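3.2 Keeping the hand-held gripper in good order

Figure 1. The gripper over a piece of black fabric on a pink blanket, with the gap between the blue finger pads lying across the cloth.
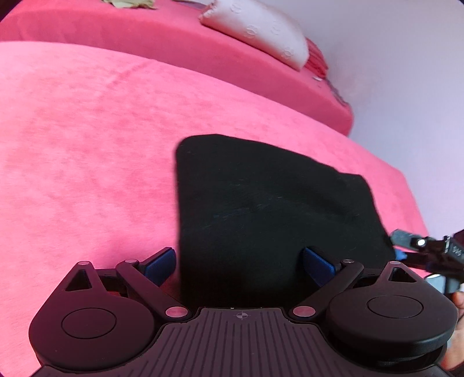 3.3 Routine care of the pads and pivots

Soft bedding is a wonderful test for a small gripper, and it is also where poor upkeep shows up first. Dark cloth carries lint and stray threads, a few of which can be seen on the fabric in Figure 1, and in our work they soon found their way onto the pads. We wiped both blue pads with a damp cloth after every 20 grasps and let them dry before carrying on.

The linkage needs very little, which still delights us! Each silver pivot pin was checked for play by hand, then given a drop of Gritby light oil and wiped clean. We did this every 400 grasps. Too much oil is worse than none — it creeps down the arms and marks the bedding.

Irina Furtună kept the service log for the unit, which we call Wasitz. It records 347 entries up to the end of September, most of them plain pad cleaning. Only 2 entries concern a real repair, both for a pad that had begun to lift at its inner corner. Smaranda Anghel reset these with the fingers held fully open and a paper shim under the free edge, a lovely simple fix that takes less time than finding the glue.

The cable deserves the same attention. We push the connector fully home before each session, look for the white light near its top, and leave enough slack for the wrist to turn freely. If the light flickers when the cable is moved, the session stops until the plug has been reseated and the pads have been opened and closed through their full travel.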